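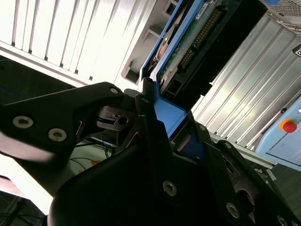
Speaker notes - "What the arm cost us, and what I'd budget next time"
Gengate operations meetup, July 2018
25 minute slot, leave five for questions

Opening

Hi everybody. Say name, say Hundus, say I look after the hardware side of our storage hall. I'm a planner, so if you came for motion control, Noura Abu Hammour is in the second row and she'll be much better company at the coffee break. (Wave at Noura.)

I'm going to talk about money for most of this. We spent a good part of last year buying equipment to swap hard drives, and I got the budget wrong in ways that I think are pretty common. Going to show the wrong version first, then the version I should have written.

Quick hands up: who here has bought an arm already? Who's got one in next year's plan? Okay, I'm mostly talking to the second group.

The job we were buying for

Drive in a caddy, caddy in a bay. Pull the old one, put the new one in, push until it seats. A person does it without thinking and it's dull work, especially at night. We had 427 swaps on the books in the year I used for planning - failures plus the planned retirements.

Stay on this a minute. The part I want people to notice is how little room there is. The caddy has to line up with the bay before anybody pushes anything, there are connectors involved, and there's a metal panel right next to it. That one fact drove more of our spending than the arm did. When you write your request, describe the tightest moment of the job first and price from there. I started with reach and payload because those were the numbers in the brochures, and I had to redo the whole sheet.

The first budget (slide with the short table)

Four lines. Arm, gripper, installation, training. Looked great! Fit on half a page and got signed in one meeting, which should have worried me.

What was missing, in the order it bit us:

Fingers. The gripper we ordered came with general purpose fingers. Fine for boxes, too thick for our bays. We went to Obeidat for slim flat ones and then went back for a second set when we changed caddies. Put in a line for fingers and then put in another one for the next fingers. Spares too. And screws, I mean it, buy a bag of the right screws and the right hex key and keep them with the machine.

Cables. We had money for the cables that connect things. We had no money for routing them so they stay out of the way when the wrist turns. Small bill, long delay.

Emergency stops and the safety review. I had this under "installation" and the installer didn't. Ask them in writing what their number covers. Ours meant bolting down and powering up.

A practice rack. Biggest miss. You can't learn on live storage, so you need bays, caddies and dead drives to practice with. We keep a box of 70 retired drives for this and I still get asked to throw them out. Please don't throw out your dead drives.

People's time. Noura lost most of a quarter to this. She wasn't on the sheet anywhere. If somebody's going to teach the thing where to go, their hours are part of the price even if no invoice turns up.

The second budget (long table, don't read it out)

Let them look at it, drink some water.

Point at three rows only. Fingers and spares now get their own row. Practice rack gets its own row. Engineering time is there in hours, 792 of them for the first year, and my boss went a bit pale, but it was a real conversation and we had it before the order went in.

Lease or buy

We leased the first arm through Fuvinness and bought the gripper. I'd do it the same way again. The arm was the part we were least sure about, and the lease let us send it back with 90 days' notice. The gripper had been changed so much by then that no one would have wanted it back anyway.

If you lease, read the bit about modifications. We wanted to drill one bracket and it took a lot of emails.

When does it pay back?

Somebody will ask, so say it before they do. On swaps alone, at our volume, it hasn't yet. I don't have a nice curve to show you. The night shift has fewer interruptions and people like that, but I haven't found a fair way to put it in the sheet and I'd like to hear from anyone who has.

If your volume is much smaller than ours, I'd wait. Borrow time on somebody's setup, bring your own caddies, see if they fit.

What we're asking for next

Second set of bays on the practice rack, one more gripper so we aren't stuck when the first is apart on the bench. Request goes in by October. No second arm in this round.

Skip if short on time: the story about ordering caddies in two slightly different widths.

Questions

Likely ones: which arm (say come find me after, I don't want to do a sales pitch from up here), who does repairs (us for fingers and cables, Fuvinness for the arm), can I have the spreadsheet (yes, leave a card or write your email on the sheet by the door).

Thank Gengate for the room and hand the clicker back.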